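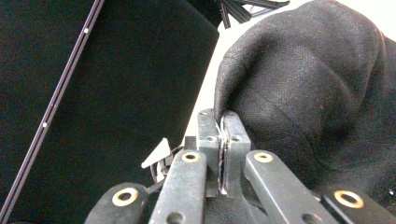
Black fabric, pale strip behind.

Lulcombe Insect Group, minutes of the September meeting

In the chair: Mahsa Shahbazi. Also there: Preben Bundgaard, Illia Hordiienko, Þórarinn Frandsen (minutes). Apologies: Esben Lund, who was stung.

1. Last minutes. Approved after Preben had "weevil" restored in two places where I had written "evil." I thought it read fine.

2. Moth nights. Illia gave the season's total as 379 moths, 42 species. Preben has 360, having declined to accept a run of worn pugs from the July session. They will go through the pugs together before the list goes to the county recorder. Mahsa asked that this be done indoors and with the door open.

3. Beetle walk. Attendance was 63, a record, and no beetles were found until the parking lot, where there was a very good one — a male stag beetle on the hood of Preben's car. Next year's walk will begin in the parking lot.

4. Field guide. The Ragnarsson key to ground beetles is still out on loan. Everyone present denied having it. Esben to be asked when the swelling goes down.

5. Ivy on the north wall. The parish wants it cut back. Illia spoke for the ivy bees, at length. Agreed to ask the parish to wait until flowering is over, and Mahsa will write the letter, being the only one of us they still answer.

6. Any other business. Preben has a spare tank of stick insects, free to a good home. He has had a spare tank at every meeting since spring. No takers.

Closed at 9:20. Next meeting in October, same room. Illia to bring the key and the cookies.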